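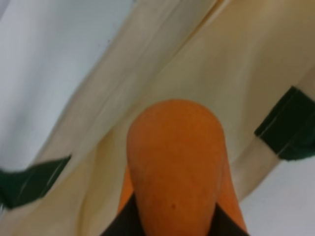
Matt orange, mit einem kleinen dunklen Fleck.

Kategorie: Haushalt & Vorrat

Möhren richtig lagern

Von Vasanthi Poduval

Möhren halten sich im Gemüsefach mehrere Wochen. Zuerst das Grün abdrehen, es zieht Wasser aus der Wurzel. Erde nur grob abreiben und erst vor dem Kochen waschen. Angeschnittene oder weiche Stücke aussortieren und bald verbrauchen.

Die Möhren in ein leicht feuchtes Baumwolltuch wickeln und nach unten ins Fach legen. Äpfel und Birnen kommen woandershin, sonst werden die Möhren bitter. Alle 7 Tage das Tuch prüfen und bei Bedarf neu anfeuchten.
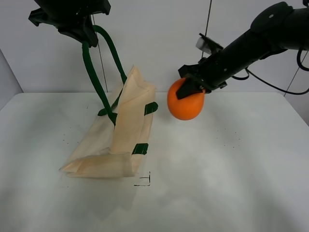 Größere Mengen lagert man im Keller in einer Kiste mit feuchtem Sand. Unten fünf Zentimeter Sand einfüllen, Möhren nebeneinander hineinlegen, wieder abdecken. Sie sollen sich nicht berühren. Ideal sind drei Grad.

Zum Einfrieren in Scheiben schneiden, drei Minuten blanchieren, kalt abschrecken und in Portionen zu 300 Gramm verpacken.

Ähnliche Beiträge
Rote Bete einmieten
Kartoffeln dunkel lagern
Sellerie einfrieren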